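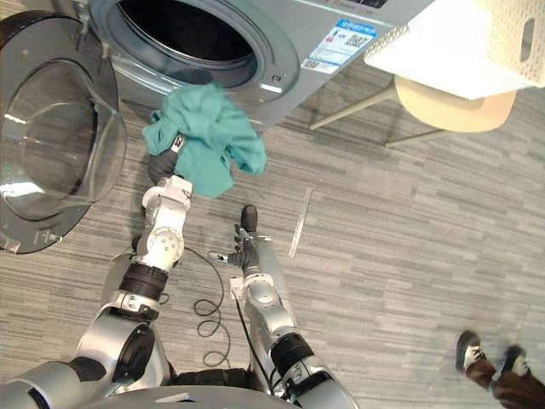 Chapter 10
Washing Clothes and Household Linen

In this chapter you will learn to:
sort a load by color, fabric and amount of soil
load a front-loading washer correctly
choose a water temperature and spin speed
care for the door gasket and drum

Key terms: agitation, detergent, drum, gasket, load size, spin speed

Water alone removes very little from cloth. Body oils and food stains need detergent to loosen them, and the cloth has to move so that the loosened soil is carried off. In a front-loading washer the drum turns on its side, lifting the clothes and dropping them back into a small amount of water. The thick rubber gasket between the drum opening and the door keeps that water in.

Loading starts with an empty drum. Look inside for socks left from the last wash and run a hand around the fold of the gasket. Shake out each garment and put it in singly. A shirt that goes in crumpled may come out with the soap still in its folds. Stop when there is a hand's width of space above the clothes, and check that no sleeve or corner hangs over the rim before you close the door.

Spin speed is given in turns per minute. Use 500 for delicate items and 800 for everyday cottons and blends. Towels can take more if your machine offers it.

Case for Discussion

Parveen Swati and Daniyal Virk share one washer at the Hayat guest house. Parveen fills the drum to the top to save time. Daniyal runs smaller loads and finishes an hour later. Last February several of Parveen's sheets had to be washed again. Read Section 10.1, then decide how the two should divide the work.

10.1 Sorting the Load

Begin with the care label. It is usually sewn into a side seam or at the back of the neck.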